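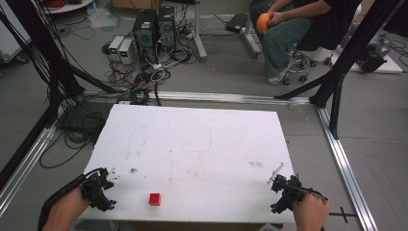 September, late afternoon

Red cube, hand-held grippers, foam board on the floor inside the rail enclosure. I wanted to get this written up while my wrists still remember it, because last month I left it until the morning and half of what I had meant to say was gone.

The question for this round is whether the order of the two hands matters. In the older Urarcombe demonstrations we let each operator do whatever felt natural, and what felt natural varied a great deal. Some people reach with both grippers together and decide at the last moment which one closes. Others park one side and forget about it. The policy trained on that mix (Niven, the 1000-episode version) learned a sort of polite dithering over the cube, with both arms drifting in and neither one committing. It is rather endearing to watch for the first few minutes and then it is not.

So the new protocol is "both start, one commits." The grippers come in low on either side of the cube, hold there for a slow breath, and then the nearer one takes it while the other backs off a hand's width and stays put. Cube position is read off the Edus sheet before each episode. If the cube lands so near the middle that you can't choose, take it with the right and write an M beside the line.

I did the first 100 this way and liked it very much, more than I thought I would. The pause feels silly at the beginning and then becomes a rhythm, and I found I was fumbling less at the close. Whether the policy will care about my rhythm is another matter. The short training run on those 100 got through 5 trials with no dithering that I could see, but 5 trials is a cup of tea and not a result, so please don't quote it to anyone yet!

Things to fix or watch:

Episode 1602 is bad. I started the recording and then stood there thinking. Left it in the folder with a note, please skip it when building the set.

The scuffs and smudges on the foam board worry me a little. I'd like to know if the model is using them as landmarks. My vote is to turn the board end for end halfway through the next batch and compare, before anyone goes and buys a clean one.

Left cable still wants to pull the wrist outward on long reaches. I've been giving myself extra slack before I kneel down and it helps, but a clip on the Aluvum rail would be kinder.

The backing-off hand gets lazy when I'm tired. By the end of the batch mine was sinking toward the board, so shorter sittings, I think, with a proper stretch between.

Next: same protocol, second operator, same Edus sheet from the top. If theirs trains as well as mine I'll start on the two-cube version.

Urarcombe workshop notebook | Contact the lab | Back to top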